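Grellov Press to publish "Từ", a book of essays on silence, ritual and words for people of any faith or none

For release: January

Grellov Press is very happy to announce that it will publish "Từ" this spring, a generous and unhurried collection of essays about what prayer, fasting, singing and plain sitting still might offer to those of us who have never quite made up our minds about God.

The title is a Vietnamese word that can mean "word", and the book begins there, with the odd business of how much we ask words to carry when we bless a meal or stand beside a grave. From there it wanders (and we do mean wanders, in the very best sense) through 25 short essays, each of which can be read over a pot of tea and then argued about for the rest of the afternoon.
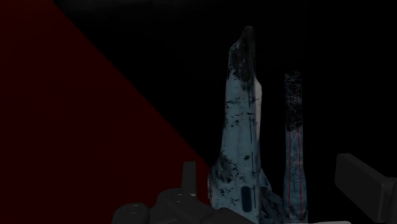

Pale blue against dark red.

The author, who writes under the single name Amon, was brought up in a chapel-going family, drifted away as a student and has spent the past 30 years turning up at other people's services, sitting near the back and taking notes. Readers of Amon's earlier book, "The Borrowed Pew", will know the tone already: curious, fond, now and then a bit cross, and always willing to be talked round.

"I wanted to write something my believing friends and my unbelieving friends could both throw across the room," says Amon, "and then, I hope, go and pick up again." 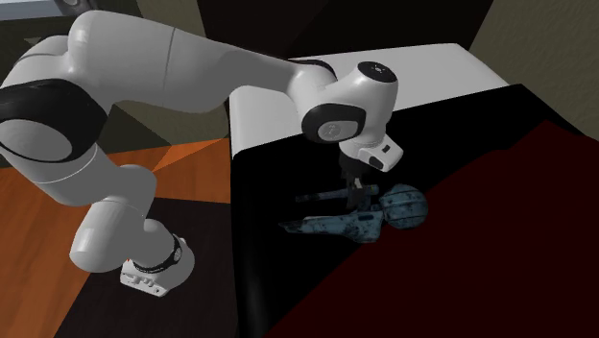 We first read the manuscript last summer, all 400 pages of it, and it went round the office so many times that the corners turned soft. The chapter on keeping a day of rest was a particular favourite, and there is a lovely long piece on hymn tunes that has had several of us humming at our desks ever since!

"Từ" will appear in hardback and as an ebook, with an audio edition from our friends at Murkorex to follow later in the year. Reading groups, churches, humanist societies and libraries are warmly invited to ask for the free discussion notes, which Amon wrote specially and which come in 2 versions, one for a single evening and one for a longer course.

Review copies and interview requests: please write to the publicity desk at Grellov Press, and do tell us a little about your readers when you do.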